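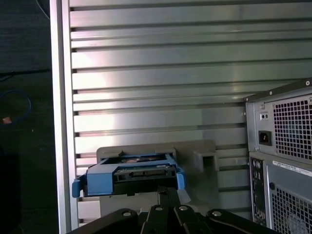

Minutes, Workstation Refurbishment Working Group
Moroz Building, Room 128
November

Print this page | E-mail this page

Called to order at 3:05 p.m. Quorum present. Minutes of the October meeting approved with one correction: the word "completed" in the section on the front office machines was changed to "started."

1. Drive replacement

The chair reported that the refurbishment of the old desktop towers is "on track." Members asked which track. The schedule handed out in September had 66 towers finished by this meeting. The bench log shows 3. The chair said the log lags behind the work. It was asked by how much, and no figure was given.

The bench lead went over the procedure for the towers with the blue plastic drive caddies. Side panel off, power and data cables off the drive, squeeze the two side tabs, slide the caddy out, swap the drive, slide it back. Two members who have done this at home doubted the claim of four minutes a machine. The bench lead said four minutes is for a tower that is already open and already on the bench. The minutes should show that no tower arrives that way.

There was a long exchange on whether the caddies are worth keeping. Flilow has offered replacements at a price several members thought was steep for a piece of molded plastic. The bench lead has seen tabs snap on older units but could not say how many. Motion to buy a box of spares from Flilow failed for lack of a second. The bench will set broken ones aside in a bin and bring the bin to the next meeting.

2. What is being kept and what is not 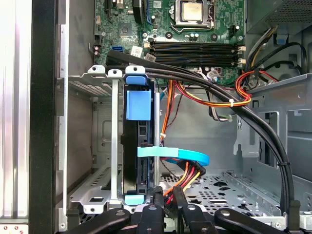

The proposal before the group was to keep the motherboard, processor and power supply in every tower, change the hard drive, and fill whatever memory slots can be filled from the parts shelf. A member asked why money is going into boards with this much age on them when the people getting the machines will want to run current software. The chair answered that most users only need e-mail and the Sistine scheduling program. The member replied that the same was said last time, and that Sistine has been updated twice in between.

It was asked whether anyone had tested a finished machine with Sistine for a full working day. Not yet. ACTION: bench to run one for a full day and report the result, including if the result is bad.

On power supplies, the draft checklist says "inspect." Members wanted to know what inspecting means. Looking through the mesh for dust is one thing and putting a tester on the connector is another. The bench lead agreed the wording is loose and will rewrite it. The same goes for "tidy wiring." Some felt a tie around the bundle is enough so long as nothing hangs into a fan. Others wanted the spare leads routed behind the drive cage. Left to the bench.

3. Lorident quote

Lorident has quoted $3,032 to wipe and dispose of the old drives. The quote does not say how many drives that covers, whether pickup is included, or what kind of certificate we would receive. The chair favored accepting. Motion to accept, seconded, then withdrawn after discussion. ACTION: secretary to write to Lorident with the three questions and ask for a per-drive price. Until there is an answer the old drives stay in the locked cabinet, labeled with the number of the tower they came out of. It was noted that the drives pulled so far have not been labeled.

4. Room

The bench in 128 is too small for more than one open tower at a time. Request for a second bench was sent to the building office in August and again in September. No reply to either. Will be sent a third time.

5. Other business

A member asked that the revised schedule be based on the bench log. The chair said it would be "informed by" the log. The member asked that the wording be recorded.

Adjourned 4:20 p.m. Next meeting in January, same room, unless the building office has given it to someone else.

Print this page | E-mail this page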